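Vovden canteen to close for kitchen refit

January 16, 2020

The ground-floor canteen at the Vovden business park will shut for up to 14 weeks while its kitchen is stripped out and replaced, the site's managing company, Laryea, has told tenants.

The canteen serves staff from all five buildings on the park, along with drivers using the Cleltov Road depot next door. Laryea said in a letter to tenants that the kitchen's drains and extraction system had reached the end of their working life and could not be repaired while hot food was still being cooked.

Hot meals will stop first. The servery counter will stay open for a short time afterwards for cold drinks, fruit and wrapped rolls, and then the whole room will be closed so that the floor can be taken up. The corridor between the canteen and the east car park will also be shut. People who park on that side will have to walk round by the main gate.

The work has been given to Festum, a catering fit-out firm that replaced the kitchen at Laryea's other site. Its plans include a new extraction hood, a wider dishwashing area and a second till. The serving hatch on the courtyard side, bricked up when the building was last altered, is to be opened again so that drinks can be sold outdoors in warm weather.

According to the letter, 976 people hold passes for the park. Laryea does not know how many of them use the canteen on a normal day, but till records show that the busiest time is between noon and half past, when the queue often reaches the doors. The second till is meant to ease this.

Tenants were asked for their views before the plans were settled. Most of the replies were about prices and opening hours. Several firms with early shifts wanted breakfast to start sooner, and Laryea has agreed to open at half past six when the canteen returns. A request for evening meals was turned down on grounds of cost.

Prices will be looked at again in August. Until then the present price list will stay in force, including the set lunch. Prepaid canteen cards will keep their balance through the closure and will not need to be changed for new ones. Anyone who would like their money back can apply at the reception desk in Building 2, bringing the card and a park pass. Refunds will be paid to a bank account and not in cash.

While the canteen is closed, a food van will stand in the west car park from eleven until two on working days. It will sell soup, jacket potatoes and hot rolls, and will take cards as well as cash. Four parking spaces nearest the cycle shelter have been set aside for it. Laryea has asked drivers to keep these clear from ten o'clock, when the van arrives to set up.

Tenants have also been reminded that the small kitchens on each floor remain open to everyone who works in that building. The letter asks people to cover food when heating it, to wipe out the microwave after use and to label anything left in the fridge with a name and date. Fridges will be emptied every other week for as long as the work lasts, and unlabelled food will be thrown away. Portable hobs, toasters and grills brought in from home are still not allowed under the fire rules for the park.

Some tenants have asked whether meeting rooms may be used for eating. Laryea said this was a matter for each firm in its own offices, but that the shared rooms in Building 2 could be booked for lunch if they were left clean. Extra bins will be placed outside them, and the cleaners will make an additional round in the afternoon.

The canteen's kitchen and counter staff will keep their jobs. A few will work on the food van and the others will move for the time being to Laryea's other site, with transport provided from the main gate. Staff were told of the arrangements before the letter went out to tenants.

Noisy work, including breaking up the old floor, will be done before nine in the morning and after five in the evening where possible. Firms on the first floor of the canteen building have been warned that there may still be some drilling during the day. Water to that building will be turned off on two occasions, both outside office hours, and notices will go up by the lifts beforehand.

Deliveries to the canteen building should be sent to the main gate until the work is finished. Questions about the closure can be left at reception or put to the park office by telephone.

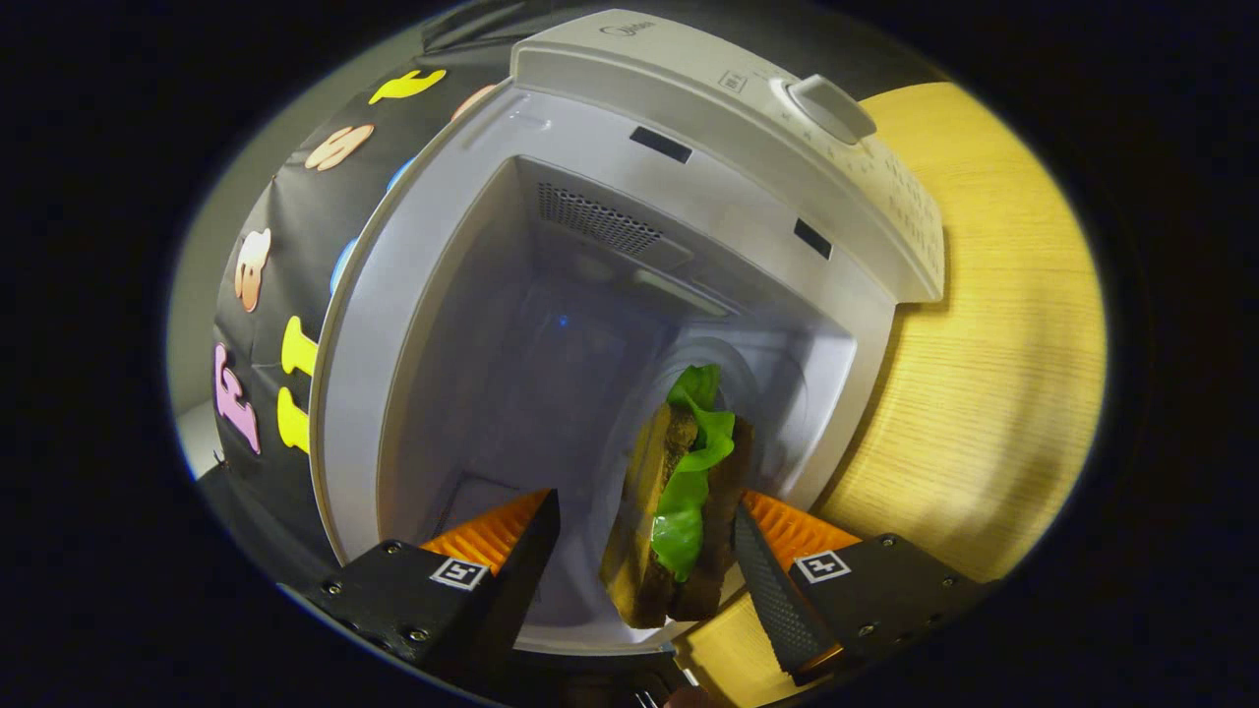 Reading time: 4 minutes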